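Forum: Arms, Grippers and End Effectors
Thread: Flat plate fingers vs soft pads for handled tools?

cobblewick
Right, need opinions before I order anything. Two arms on one bench, parallel grippers, wrist cam on each. Job is garden tools in and out of a small canvas bag, plus picking them up off the table. Been comparing the flat black plate fingers with a set of soft pads from Pedach. The plates win on the trowel handle and lose on anything curved, or that's how it feels. Anyone got actual numbers?

motorgrit
Soft pads every time for round wood. Plates touch a round handle on a line, pads wrap a bit. Not complicated.

halfpitch
Disagree with that. We ran 164 picks on the plates with a trowel that size and the slips were nearly all from closing off centre. Nothing to do with contact area. Sort your wrist cam offset first, then blame the fingers.

motorgrit
164 picks of one trowel isn't much of a test tho

halfpitch
more than you've posted

cobblewick
Play nice. What controller were those on? Mine's a Tramitz and the close command is either gentle or it crushes, not much in the middle.

halfpitch
Prorner, the older one. Force limit in steps, we sat on step 3. Your Tramitz should have a ramp setting hidden under the tool menu, took me ages to find it. Can you post what your wrist cams see? Hard to judge the angles from words.

cobblewick
Yep, give me a min. Plates on for both of these, pads are still in the box. First one is the approach to the bag, second is tools out on the planks. 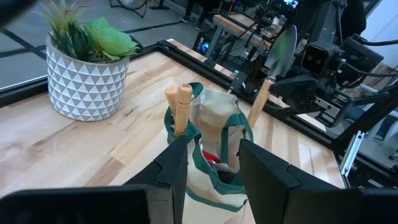
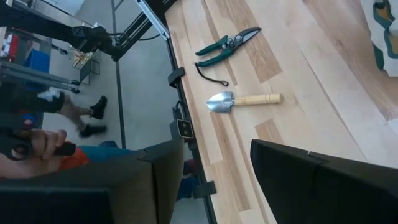 My worry is the bag more than the loose tools. Handles stand up side by side at one rim and the trowel leans out the other way, so if I come straight down I'd expect to catch canvas as well as wood. Tried opening wider, then the fingers foul the straps. Tried tilting the wrist and lost the view of the tips. Shears are a different headache — open blades, and the lanyard loop is just waiting to get dragged along.

sundial_q
The lanyard will get you before the handles do. Cut it off or tape it down. Thin black cord next to black fingers, your camera won't pick that out easily either.

cobblewick
Cutting it feels like cheating. Whole point was ordinary tools as bought.

sundial_q
Then tape the loop back on itself for the finger comparison and take the tape off afterwards. You're testing grippers, one thing at a time.

motorgrit
Agree with sundial for once. And close the shears. Open, you've got two handles moving against each other when you squeeze, so you end up measuring the spring and not the grip.

halfpitch
Leave them open imo. If it can't lift open shears it's no use for clearing a bench. Do both, log them seperately.

For the bag, stop coming straight down. Trowel first, it's the one leaning out clear of the rest, grip it high on the wood and lift along its own angle. Then you've room for the other two. The notches on the inner edge of that finger in your first pic might snag the canvas too, worth watching for.

cobblewick
Hadn't thought about the notches. Could be it. I've been swearing at the straps all this time.

urbo_tools
Bit late but has anyone here used the Urbonaitė fingers? Same bolt pattern as Pedach, plate on one side, ribbed rubber on the other. We have 2 pairs. Good on wood, poor on shiny metal, and the rubber picks up sawdust like mad so you're wiping it constantly. Wouldn't go back to bare plates though.

motorgrit
How long does the rubber last?

urbo_tools
4 weeks on the first pair but we were rough with it. Second pair still going.

cobblewick
Tempting. Price is a bit much for something with a sawdust problem. Plan for now: find the ramp setting, redo the cam offset, trowel first out of the bag, shears open and closed as seperate runs. Then swap to the Pedach pads and repeat the lot. Will leave the lanyard taped for the first go, fine, you win.

halfpitch
Note the finger opening for each run as well. We didn't and had to do half of ours again.

cobblewick
Will do. Ramp menu found btw, it's under tool then advanced then tool again. Who designs these things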